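The Slack in the Cable
A picking cell kept stopping for no clear reason. The fault was in the last place its builders looked.

Aug 25, 2025

The first stop came in December, on the second day of a long unattended run. The arm went down for a toy, closed its fingers, started up again and quit halfway. The controller logged a lost connection to the gripper. The shift lead cleared the fault, sent the arm home and started the program again. It ran for more than 15 hours before the same thing happened.

Lurnalier is a small integration shop. It had been hired by Stunitz, a company that packs mixed orders of toys and household goods, to find out whether one arm could take soft and hard items out of paper bags. Returns arrive at Stunitz in paper bags. People empty them by hand, and the bags are a nuisance. They slump, they tear, and small things slide under the folds.

The test cell was simple. One arm on an aluminum rail, a white table, a bag with its rim rolled down and taped so it would stay open. The operators put in a few objects, the arm took them out, and somebody put them back. The plan called for 670 picks without a person stepping in for anything except the refill. 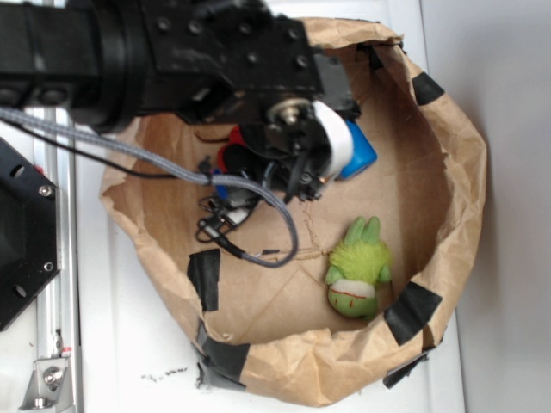
They got to 182 on the first try. The second try was worse. On the third the cell reached 398, which was enough to make everyone think the trouble had gone away on its own, and then it stopped twice in ten minutes.

Faults that come and go are the hardest kind to chase. A gripper that is dead stays dead, and you can put a meter on it. This one came back every time. By the time anybody had walked over to the cell the status light was normal and the fingers opened and closed on command. The log gave the same line for every stop, a timeout on the gripper bus, with nothing before it.

The first suspect was the power supply. It was an older unit that had been moved over from another job, and it ran warm. The team swapped it for a new one and lost a day to mounting it. The cell stopped that evening.

The second suspect was software. The gripper ran on a driver that Lurnalier had written itself, and the driver was strict about timing. If the gripper missed a single reply, the whole cell halted. One of the engineers wanted to loosen that and let it miss three. The others said no, and they were right to. An arm that has lost contact with its own gripper doesn't know if it is holding something. With a stuffed toy that hardly matters. Stunitz also handles glass jars.

They did rewrite part of the driver so that it kept a record of each late reply as well as each missing one. That was the first useful thing anyone did. After one night of running, the record showed the late replies bunched together. They didn't come at random and they didn't come at any certain hour. They came when the arm was low, close to the floor of the bag, and the wrist was turned toward one side.

Once you know that, the cable is the obvious place to look. In fairness, it had been looked at before. Two people had checked the connectors on separate days, and both had found them tight. But they had checked with the arm parked at home, up high and straight, where a technician can reach it without bending.

The gripper on this cell takes its power and its signals through a lead that runs along the outside of the arm. Hauser, the firm that makes the gripper, sells a version with the wiring inside the wrist. It costs more and the delivery date was bad, so Lurnalier bought the outside version and made up its own harness. Plenty of shops do this. An outside cable is easy to replace and easy to see. It also needs slack, because the wrist turns and the cable has to follow it.

How much slack is a matter of judgment. With too little, the cable pulls on its plug every time the wrist goes to the end of its travel. With too much, the loop hangs down and catches on things. The usual advice is to drive the arm to every extreme position, leave enough for the worst one, and tie the rest down. Lurnalier did that in its own shop, over a bare table, with plastic blocks. Over a bare table the harness was fine.

Then came the bag. It has walls, and the rim on this one was rolled into a thick, stiff collar. When the gripper went down inside, the loop went down with it. On some picks it touched the paper and nothing happened. On others it rested on the rim, and as the wrist turned the rim pushed back. That's a very light force. Kraft paper isn't much of an obstacle. But it was applied hundreds of times, sideways, to a small plug that was meant to be pulled on from straight behind or preferably not at all.
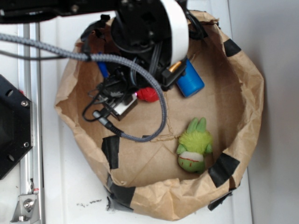
Nothing in the cell's safety setup was built to catch this. The arm has force limits, and it will stop if it pushes too hard against a table or a person. A cable leaning on paper is far below those limits. In the working position the gray braided cable loops over the top of the bag and turns back to a black plug at the side of the gripper, with more black wiring crowded in close to the fingers. Anyone standing at the table could have pointed to it. The people standing at the table were watching the toys.

The plug itself gave the answer once it was off the arm. An engineer held it in one hand, ran the gripper through a loop of open and close commands, and bent the lead gently in each direction. Three directions did nothing. In the fourth the late replies started right away, and a little more bend cut the signal. Under the sleeve, one crimp had worked partly free of its wire. It made contact when the cable hung straight. That explains why it passed every check at the home position.

A loose crimp on a test cell is a small matter. It cost Lurnalier most of two weeks, and it cost Stunitz some patience. What worried both companies was a thing they found in the log afterward.

On four of the stops, the arm had been carrying an object when the link dropped. The gripper held on, as it was designed to. But when the operator cleared the fault and sent the arm home, the program began by setting the gripper to a known state, and the known state was open. The arm was already moving up and out by then. All four times it let go of the object over the side of the bag, and it landed on the table or the floor. The operators had picked the things up and put them back without a note, because a dropped toy didn't seem like something to write down.

A person clearing a fault stands close to the machine. The hands are often near the bag. A toy falling from that height does no harm, and a full jar might. The recovery routine had been written early, when the cell handled only blocks, and it hadn't been read again when the job changed.

Stunitz stopped the trial for a few days over that, and Lurnalier didn't argue. The new routine holds the gripper as it is and asks the operator whether there is something in it. If the answer is yes, the arm lowers to a set height above the table before it opens. It adds a few seconds to a restart. There is also a rule that any object found outside the bag goes on the fault sheet, with the time.

The harness was the easier fix. The new one has a clamp behind the plug, so that a sideways push goes into the bracket and leaves the crimp alone. The loop is shorter, and the spare length is gathered higher on the arm, above the rim at the lowest pick. Flarik, a cable house that does work for both companies, made the new leads and tested each one by flexing it while it carried a signal. Lurnalier now asks for that test on every outside harness it buys.

The checklist changed too. Connectors are inspected with the arm at its lowest and most twisted pose, motors locked out, and the real container in place. The technicians don't like it much. It means leaning in over the table with a flashlight, and the bag has to be taped up first.

The cell has since done its 670 picks, and then did them again with a different set of bags. It stopped once on the second run. A strip of tape had come away from the rim and stuck to one of the fingers.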